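Review: Zevness twin-arm bench kit
Posted 18 February 2021 by Sigrún Blöndal, Prernville Robotics Club

Our club bought the Zevness twin-arm kit in October to replace two hobby arms that had reached the end of their servo life. The members are aged 14 to 18 and most can already solder and write simple Python. The work is the handling section of the Nastau student competition, where two arms must pick up, pass and place flat parts without help from a person. This review covers assembly, cabling, control software and day-to-day use.

Assembly

The arms come part built. The links and joint housings are closed units and the maker asks that they stay closed. What remains is the rail, the base plates, the grippers and the wiring. It took our group five evenings, one of which went on finding that two bags of bolts had swapped labels. The printed manual is adequate for the mechanical steps and poor for the electrical ones. The pinout for the driver board is given on page 37, after the section that tells you to power it up.

Both arms bolt to a single length of aluminium extrusion. I had doubts about this, as any flex in the rail is shared by both sides. With the rail bolted down at both ends we could not measure a problem at the speeds we run. The base plates can be moved by slackening the bolts, after which both arms must be calibrated again. Mark the rail with a scriber once you have a spacing that works.

Cabling

The cables supplied are long enough with a little to spare. Leave a generous loop at the wrist. Our first attempt was tied too tightly and pulled a connector out at full reach. The cable ties in the box are the small kind, and a spare bag is worth having. 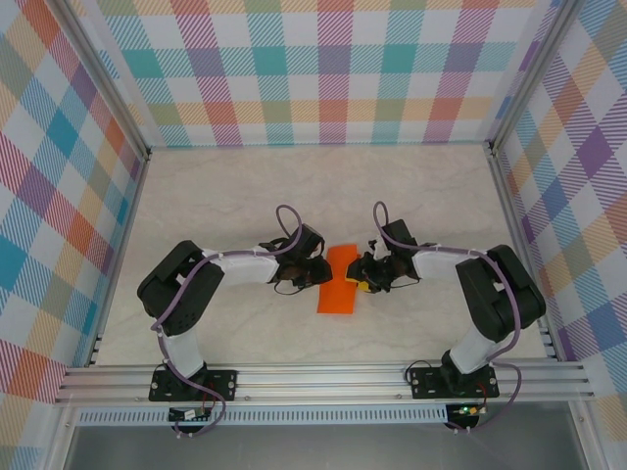 The two arms on their shared rail, grippers at the orange strip.

We put the kit in a square enclosure with patterned walls. The students chose the plaid. The floor is pale with a faint veining, and coloured parts stand out well against it.

Software

The control package installs on Linux without trouble. Windows support is listed but we gave up on it after losing the serial link several times in one session. Joint commands are sent at a fixed rate and the log files are plain text, so students can plot them in a spreadsheet. There is no collision checking between the arms. Ours was written by two of the older members and simply refuses any move that brings the wrists within 100 mm of each other, unless the hand-over routine is active.

Use

Flat strips are harder than blocks. The fingers are thin and close evenly, but a strip lying flush on the floor gives them very little to hold. Lowering the approach speed near the floor helped more than any change in grip force. Backlash at the wrist is noticeable and has not grown over the winter.

Spares come through Ragnarsson. A replacement finger set took eight days to reach us and fitted without filing.

Verdict

Sound mechanics, weak paperwork, usable software. I would buy it again for a club with at least one person confident in wiring. For a first robotics class I would start with a single arm.

Score: 8 out of 10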